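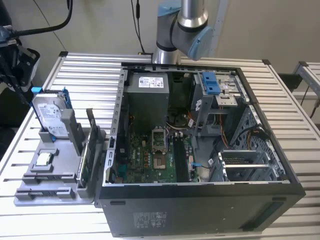

Open desktop computer on a slatted work table

Kitchen and front-of-house staff wanted at Grundorico, Waltmont

We're a busy family restaurant on Omdale Road and we're looking for people who love food as much as we do! Two jobs are going at the moment.

Line cook, full time. You'll work the grill and the pasta station, help with the morning prep and have a say in the specials board (our lamb flatbread started life as a staff lunch). Some experience in a busy kitchen, please. We seat 105 and on a good night every table gets used twice.

Waiting staff, part time, evenings and weekends. No experience needed, we'll teach you the menu and you'll get to taste all of it, puddings included. You must be 18 or over to serve at the bar.

Everyone gets a free meal on shift, an equal share of the tips, 5 weeks' paid holiday plus your birthday off, and half price when you bring the family in. Cooks who stay until January get a £1,000 bonus as well.

The Pramanik bus stops right outside and the last one leaves after we close.

To apply, drop in with your CV between lunch and dinner, or fill in the form on our Jobs page. Closing date 28 May 2022. Trial shifts are paid. Come hungry!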